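I went over to the Rastcombe workshop on Tuesday, December 25, 2018 (yes, Christmas Day, they'd left me a key and a plate of cookies!) to finish the equipment list for the Irside packing project. We have until June to spend the money, and the big question is whether we buy a second pair of hand-held grippers or put everything toward the arms.

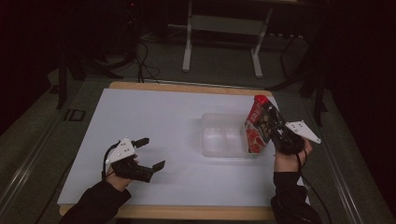 My vote is for the grippers. A pair from Coughlan was quoted to us at $1045, with spare fingers at $50 a set, and I'd rather have people busy on two tables than one arm sitting in a crate while we argue over mounts. The work itself is cheap to set up - a snack package, a clear plastic tray with compartments, a white board to do it on. Cables are what I forgot last time, and there's one hanging off each gripper, so I've put in $700 for cables, stands and a decent workbench.

The other thing I'd like is more variety in the packaging. Shiny bags crumple, boxes don't, and we should know how the fingers do with both before anybody signs for an arm. I've asked for 20 different products, which is the easiest line in the whole budget!
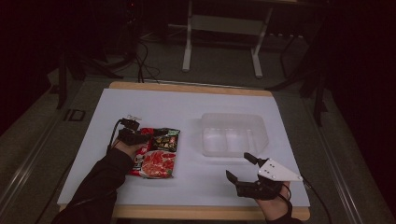
Ketsara Mahawong wrote back that she'd hold off on the second pair until Olham sends its price for the arms, and that the spare fingers should be ordered now either way. Fair enough - the fingers go in this week, and the rest waits for the Olham quote.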